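We use cookies to remember your preferences and to see which pages get read. By continuing to browse you agree to this. Accept | Settings

Desk calendars, 2026, and one blue microphone

I have never seen the case for a desk calendar. I own a phone, and the phone knows what day it is. Musyoka Mrema thinks otherwise, and since he picks the stock for the Somik stationery pages and I only write them, we have desk calendars again this year. The design is called Masanja. He wanted them up before the end of August, when I'm told people start to think about next year. I don't know any of these people.

Anyway, the gold numerals are big. You could read the year from across a room, if the year was the part you kept forgetting.

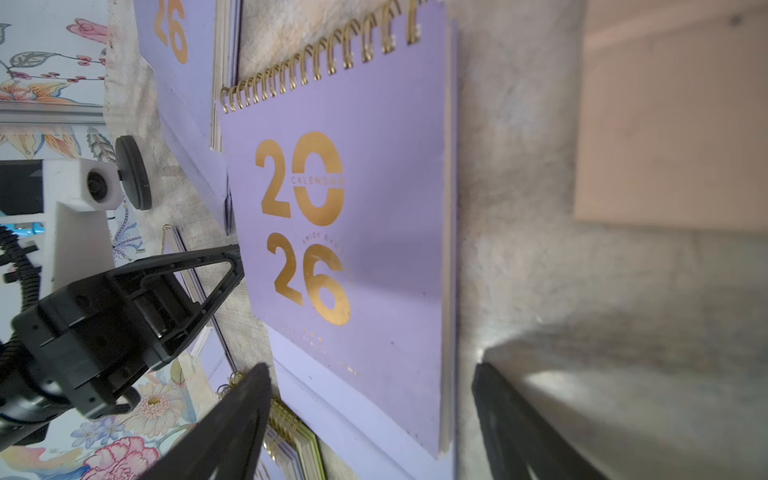

Masanja in lavender, with gold wire binding. "ENJOY EVERY..." goes the small print, and I'll wait to see how the months deliver on that.

The spiral I have fewer complaints about. Glued pads shed their pages by spring, in my experience, and a wire coil at least keeps February attached to March. Whether it stays round after a few months in a bag is another matter. The last ones we carried, from Etik, came back to us with flattened loops and some fairly short notes.

The microphone was Musyoka's idea too. His theory is that somebody who records at a desk also plans at a desk. Maybe. I record nothing and my planning is done on envelopes.

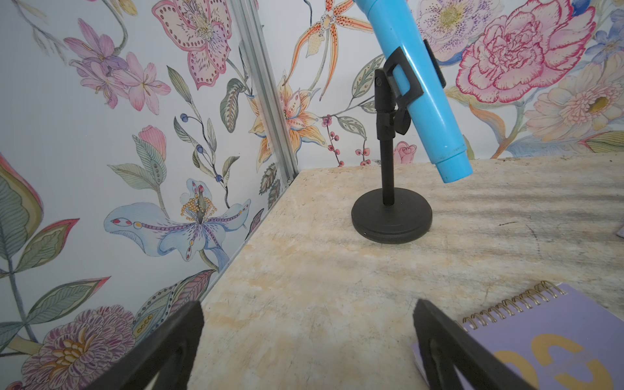
Black desktop stand with a round base and a clip at the top. Light blue and lavender get along better than I expected.

I asked for a plain gray background and was told plain gray doesn't sell. So it's flowers on the walls and a beige stone look underneath, which Hultel supplied and which I argued against in two separate emails. Carnations and lilies do nothing to help a person find the dentist appointment in the second week of May. They do make the lavender look a bit less like office furniture, I'll give them that.

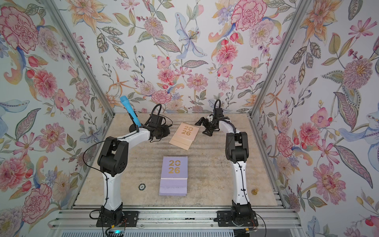

Color is the other argument. Lavender is the safe one and we ordered more of it than anything else. Peach I would have called beige, and I still do when Musyoka is out of the room. The yellow-green has its supporters. My guess is that it will be the last one left on the shelf, although I said the same of a mustard pencil case that we ended up reordering.
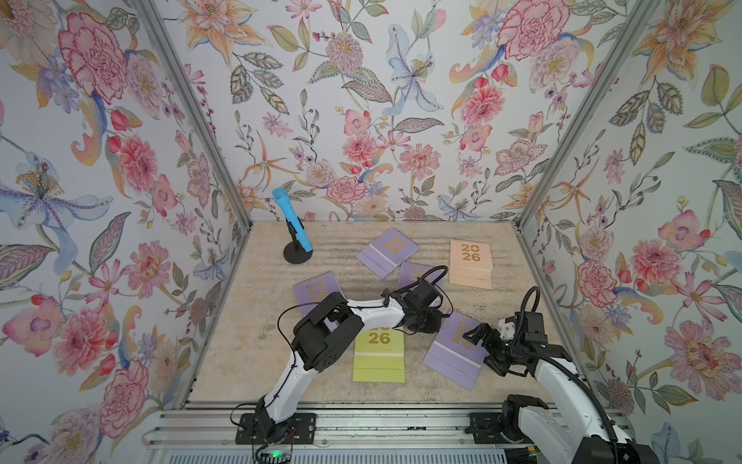 Prices go up when Musyoka and I agree on them. I think people will pay for the paper and he thinks they will pay for the gold. If you already know you want the peach, write to the shop and ask for Masanja by name, because "the calendar with the numbers on it" has not worked so far.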